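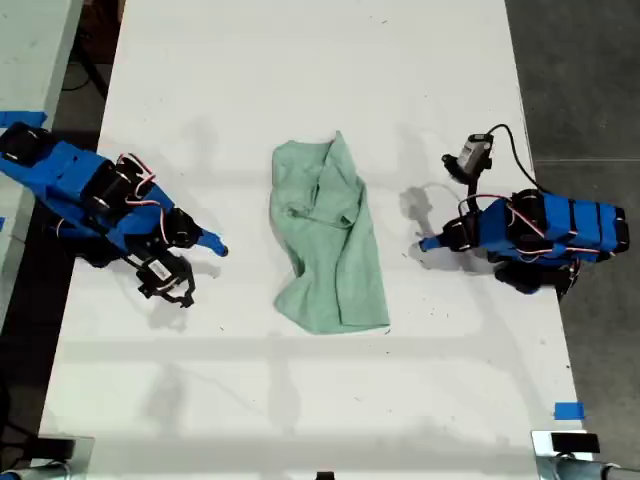

*Green cloth, loosely folded.*

**The Ultley linen drawer, October 2020**

The drawer at Flidier House has been emptied, and it gave up 27 cloths, two napkins and the handle of something. Most of the cloths had been folded by the traditional Ultley method of pushing until the drawer shuts. We are trying a new way: flat on the table, edges together, in half, in half again. It takes longer than pushing and has already produced more than 50 opinions.
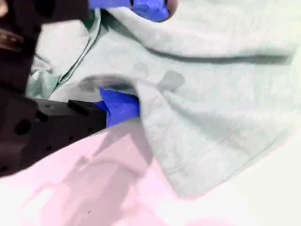 Thin cloths are the worst behaved. They look finished from above and have a whole second crease going on underneath, which you find when the pile leans over. Get under the fold before you try to straighten it, as the blue tip is doing with the green cloth here, with the fabric draped over it. Pressing down from on top just flattens the mistake and makes it look deliberate.

**Thirds or halves?**

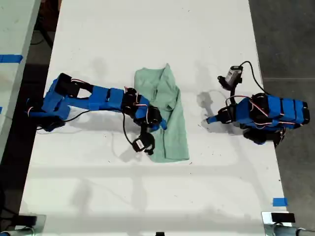

Do the big Giserov tea towels go in the drawer as well?

They go on the rail by the sink, where they have always gone, and where they can be found by people who don't open drawers.

Dusters are to be kept apart from anything that touches a plate. As for thirds or halves, it's halves. Thirds look lovely in the shop and last until the first person wants one from the bottom.
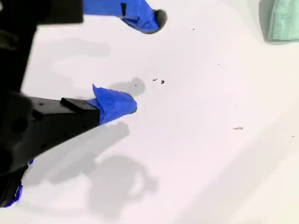 Labels for the Visser cupboard are next, and opinion is divided between card and tape. Card falls off. Tape stays put, but it needs laying flat on something flat — wind it round a tip and it bunches up, like the blue stuff on the lower finger, with a loose pointed flap at the top corner. One strip per shelf, please, and write on it before you stick it down. The odd handle is on the windowsill if it's yours.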